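Gestitz Mobile Arm: Planning and Purchasing Guide

Section 3. Simulated Trials Before Purchase

Complete this section before requesting a quotation from Rorkongate. The simulated trial shows whether the standard two-finger gripper suits the rooms where the unit will work -- no hardware is required at this stage. Save several gripper views from each trial and attach them to the budget request.

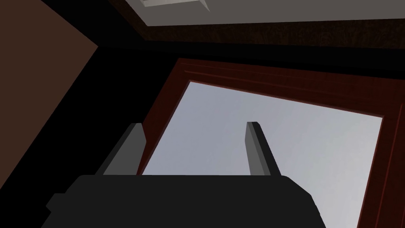
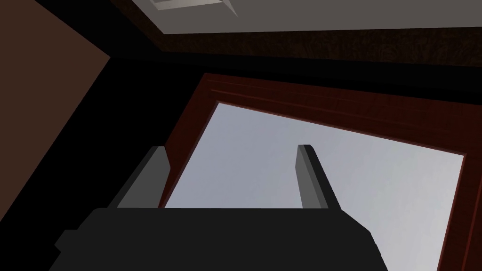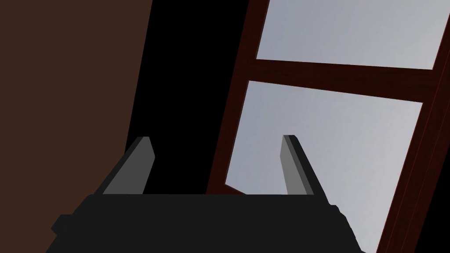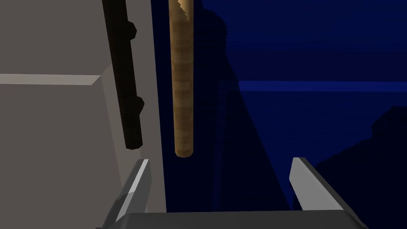

Gripper views from a simulated trial. The fingers are open in each.

3.1 Preparing the Budget Request

1. List every room in which the unit is expected to work.
2. Run at least two trials per room.
3. Enter the gripper, the spare finger set, and the Keseck mounting plate on separate lines.
4. Allow 400 dollars per unit for delivery and installation.
5. Submit the completed request by the end of May.

Note: Simulation licenses are issued for nine months. Renewal is charged to the department that holds the license.

Caution: Do not order custom fingers on the basis of simulated views alone. Confirm all clearances on site with a Lukáč gauge before signing the order.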